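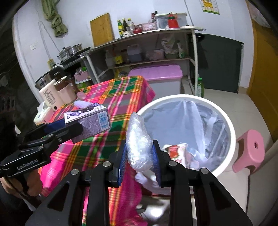
Gillness round bin in white, with the liner folded over the rim.

Search reviews Enter keyword Go

Gillness Round Open Bin: 90 Days Beside the Table
By Annelies Gisler
3 May 2026

The Gillness is an open bin with no lid, pedal or inner bucket. I bought it to replace a Boka swing-top whose flap hinge had split. Ours stands on tile between the snack table and a small pink stool, and takes dry waste only: wrappers, tissues, empty cartons, bags. Food scraps go in a separate pail in the yard, so odor was not part of the test.

Liner fit is the main thing to check before buying. The rim is wide enough to take a proper fold, and a liner turned well down over the outside holds its position. A short fold does not. With a thin liner and a 2-inch overlap, one side crept inward whenever something heavier than a carton was dropped in. Doubling the overlap fixed it. Ullside liners fit with material to spare. The Stojanović ones are a tighter match and look neater, but they trap air underneath and have to be pressed down by hand before first use.

Light film is the other weak point. A balled-up plastic bag opens out again once released and takes up more room than its weight suggests. Without a lid, a few of them on top of tissue will bring the contents level with the rim long before the bin is full. I now flatten cartons and knot bags before they go in.
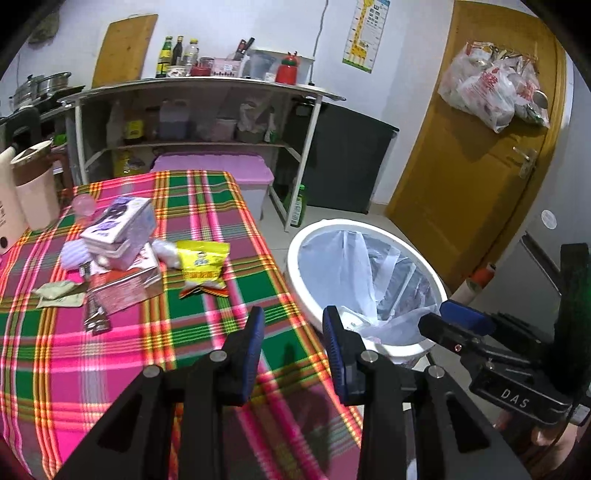 Placement affects this bin more than capacity does. An open top suits short drops, and the best position I found was close against the long side of the table, where small packaging can go straight over the edge. Our table collects a lot of it: boxes, sachets and a yellow snack packet, all in one pile on the plaid cloth. The thick white rim is easy to find from a seated position. The hanging cloth does need watching – if the bin is pushed in too far, the fabric ends up inside the liner. I leave a hand's width of clearance.

Cleaning is simple. The outside wipes down with a damp cloth and dish soap. Fine dust gathers under the rim where the liner fold sits, and I clear it with a dry brush at each liner change. The white finish shows tea splashes immediately. None has left a stain so far.

Stability is adequate when loaded and poor when empty. A vacuum hose will move it.

Recommended for dry waste, with a generous liner. For wet waste, buy something with a lid.

Comments (3)

Pirmin Mayrhofer
Same experience with the overlap. I use a loop of elastic under the rim and the short liners stay put.

Karla Varela
Does the rim come off? The Boka one did and it made cleaning easier.

Annelies Gisler
Karla – no, it is fixed on mine.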